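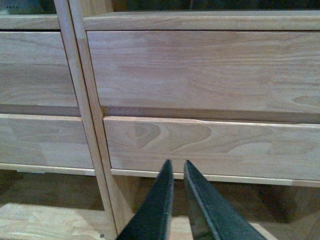 August, a little after 4 p.m., story workshop, Trindberg

Ran the borrowed ladder story again this afternoon and I think it finally works out loud! Last time it died on me around the second neighbor. Notes while I still remember them.

**The story as it stands.** Man needs a ladder, his neighbor has one. Walking over, he starts imagining the neighbor saying no, then imagining why, and by the time the door opens he's so worked up he yells "Keep your ladder!" and stomps home. Everyone has heard some version of it (I've got it in the Jimo folder with a jack, a lantern and a plow). The long version in there is 3,917 words, and most of that is weather.

**What I did.** Cut it to 238 words. Dropped the wife, dropped the dog, dropped the paragraph where the narrator explains that fear makes us unkind. I was sure people would miss the explanation. They laughed at the door and then went quiet, and somebody in the second row said "oh no, that's me with my sister," which did the job better than my paragraph ever has.
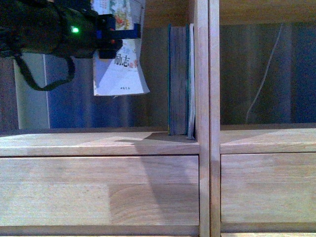

The pause is still off. I've been stopping right before the knock, and it gives the ending away, you can see people bracing for it. Tried it once with the pause earlier, when he's at the gate and still sort of reasonable, and the shouting came as a real surprise. Do it that way. Also slow down on "he probably doesn't even like me," I swallowed half of it both times.

**Discussion part.** Gave it 30 minutes and we ran over. Good question: "What did the neighbor think happened?" Bad question: "What is the lesson?" (dead silence, people looking at their shoes, one brave soul offered "buy your own ladder"). I'd like to try having the group tell it back from the neighbor's side. He opens his door, he's in his slippers, a man he's known for years screams at him about a ladder. There's a whole second story in there and I don't have it yet.

**For the Ziderwood collection.** We said 100 stories and I'd put this one in, short version only. Whoever is doing the introductions, please don't tell readers where it comes from unless we really know. I've seen it credited to four different countries and I believe none of them.

Next up is the Mansour Street group, who are older and will talk back more. Taking the ladder story and the one about the two bakers, which still has no ending I like. Must print the ladder one bigger, I was holding it at arm's length by the end.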